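# How Does a Robot Know Where the Bottle Is?

When you want a drink, you look at the table, you stretch your arm and you take the bottle. It feels like one thing. For a robot it is many small jobs, and each job is done by a piece of software.
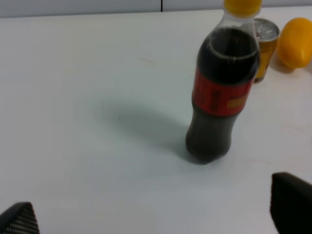
The first job is called **perception**. This word means "making sense of what you see". A camera does not know what a bottle is. It only gives the computer a very big list of numbers, and every number tells how bright or how colorful one tiny dot is. The software must find out which dots belong together.

How does it learn this? At Hakholm, where I work, we showed our program 3,000 pictures of things that people put on tables. In each picture a person had drawn a line around every thing and written its name. After a lot of practice the program, which we call Dasell, could draw the lines by itself.

## Tricky things for a computer

**Shadows.** You know that a shadow is flat and you can't pick it up. A program can think it is a gray object lying on the table.

**Hiding.** If a can stands behind a bottle, the camera sees only a part of the can. You can guess the rest in your head. The program has to learn to guess too.

**See-through plastic.** The empty neck of a cola bottle is clear, so the camera sees partly what is behind it. The dark drink is much easier to find - and so is a bright yellow cap.

## Making a plan

The second job is **planning**. Now the software knows where the bottle is, and it has to choose a path for the arm. It tries many paths inside the computer, before any motor moves. Our planner once tried 1,290 paths for one bottle! It throws away each path where the arm would bump into something, and from the others it takes a short and smooth one.

## Moving carefully

The third job is **control**. The control program tells the motors how fast to turn, and it checks again and again if the fingers are where they should be. If they are 5 millimeters too far to the left, it moves them a little to the right.

## Try it at home

Put a plastic cup on a table and ask a friend to close their eyes. You are the software and your friend is the arm. Use only the words "left", "right", "forward", "back", "stop" and "close". Can your friend pick up the cup in 11 commands?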